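I have been meaning to write about bags for weeks, and if that sounds like a strange thing to look forward to, you probably don't have a hall closet like mine. Ours had turned into a place where bags went to live inside other bags, and every time I opened the door something slid out onto my feet. So this month I finally sat down with a cup of tea and the green one, the pink basket and the black toolbox.

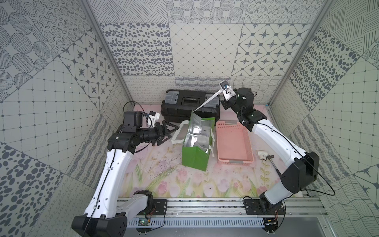
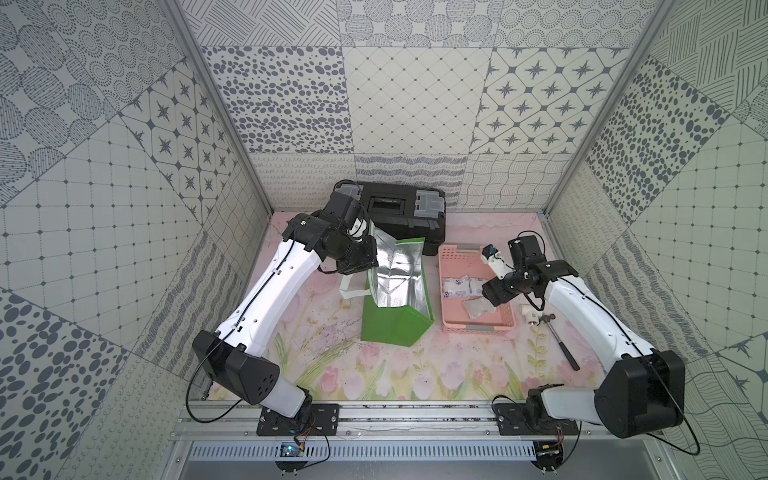
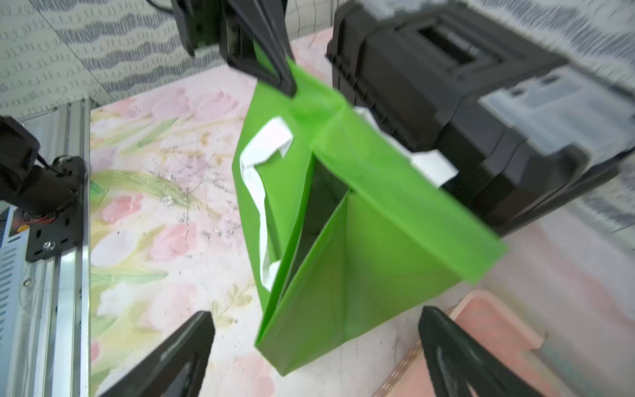 *The green bag and the black toolbox, on the tulip print I still haven't gotten tired of.*

I'm very fond of that green. It's the kind you can spot from across a parking lot, and the handles are long enough to go over my shoulder even in a winter coat. I paid 360 for it at the Larora market last October (the basket was 204, from the little Ollow shop by the bus stop) and I've carried it up to Mangubat and back more times than I can remember.

The basket is for small things now. Packets, pouches, whatever would otherwise sink to the bottom of a bag and come up again in spring! I like that it has holes in the sides, so I can peek in without tipping everything out. The toolbox lives at the back, partly for its handle and partly for the way it gives a floppy bag something to lean on.

My one rule, if you want to try this yourself, is to give it up to 40 minutes and then stop. I kept going the first time and ended up with the whole closet on the floor at dinnertime, and had to shove it all back in.

I still have 2 shelves to go, and the drawer with the string in it. The Jesov hooks should get here next week, and then the green bag gets its own spot by the door.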